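From: Ragnheiður Hjaltested
To: Kendness small utilities list
Date: 22 Aug 2026
Subject: Re: [small-utilities] Push camera or crawler for the 8-inch lines?

Baltasar Ledesma wrote:

> We have a little money left in the sewer budget and I need to spend it
> before November. Our old push camera is on its third repair. The board
> likes the idea of a crawler, but most of what we look at is 8-inch clay
> with a few 6-inch laterals, and there are only two of us on the crew.
> Has anyone gone from push to crawler and been sorry? Or the other way
> around? Also, what are people doing for footage storage? We have a
> drawer full of thumb drives and no idea what's on half of them.
>
> Baltasar
> Prirkcombe Sanitary District

Hi Baltasar,

Oh, the thumb drive drawer! We had one of those too, except ours was a coffee can.

We went from push to crawler two years ago and I'm not sorry, but I do have a few things I wish I'd asked first. Our system is a lot like yours from the sound of it: 172 manholes, mostly 8-inch clay, some PVC out by the newer houses, and a crew of three if you count me (I mostly drive the truck and write things down).

The big one is setup time. With the push camera we'd pop a lid and be looking at pipe in five minutes. The crawler has to be lowered in, leveled, zeroed at the manhole wall and tested before it goes anywhere. On a long run between manholes that's well worth it, the picture is steady and the footage counter is right. On a short stub at the end of a cul-de-sac it's a pain, and we still grab the old push reel for those. So please don't trade yours in! The dealer will offer you next to nothing for it anyway. Ours did.

Second thing is wheels. The set that came with ours was fine in dry PVC and useless in greasy clay. We bought the grittier ones after the unit sat spinning 43 feet up a line behind the diner and we had to drag it back by the cable. Ask for both sets in the quote, and ask what a replacement cable costs while you're at it – that number surprised me more than any other. Flush the line first if you can, too. I know it's one more trip with the jetter, but half of our bad footage was just us filming grease.
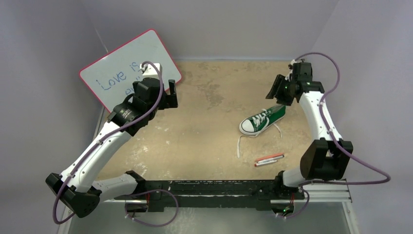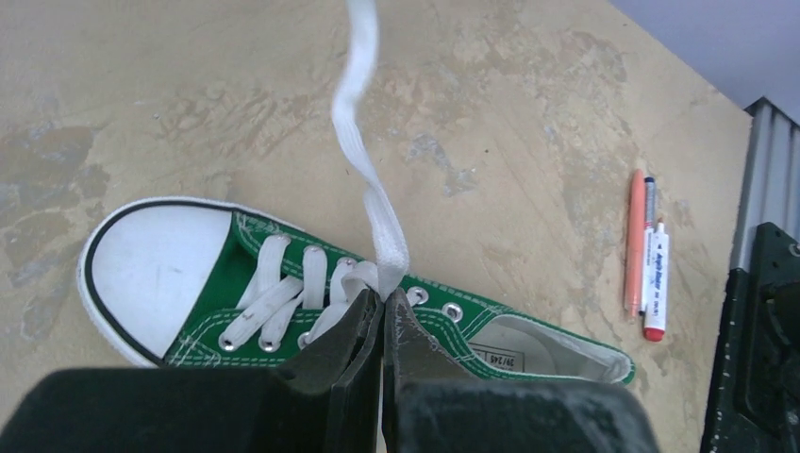
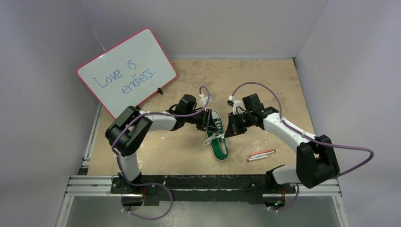

Two arms at the table, and a close look at the green sneaker and its laces in the second one.

On your 6-inch laterals: check the smallest pipe size on the spec sheet and then ask somebody who has put it in one. Ours is listed for 6-inch and it does fit, but an offset joint stops it cold. If laterals are even a quarter of your work I'd think about a better push camera with a self-leveling head and renting a crawler for a couple of weeks a year. We rented from Espinoza before we bought, and they knocked part of the rental off the price, so it's worth asking whoever you deal with.

Now storage. We use Tiklow, which one of the guys at the county put us on to. It's nothing fancy. Every run goes in under the upstream manhole number, then the downstream one, then the date, and you can hang notes on a spot in the video. We loaded over 4,000 clips last winter, and yes, it was as dull as you'd think. If you'd rather not pay for anything, a plain folder on a backed-up drive works fine as long as everyone names the files the same way. We didn't, so I spent a lot of evenings watching pipe and trying to guess which street I was under. Roots outside the school look just like roots outside the church.

One more, and it's a small one: get the spare controller battery. Ours dies after lunch when it's cold out.

You're welcome to come over and run ours for a morning before you sign anything. We're doing the lines along the creek next and I'd be glad of the extra hands. Bring your push camera and we can put both down the same pipe and compare. Give me a call at the office, and if I don't pick up just leave a message with whoever does.

Does anybody else on the list have a crawler they like in 6-inch? I'd be curious to hear, we may need a second one eventually.

Ragnheiður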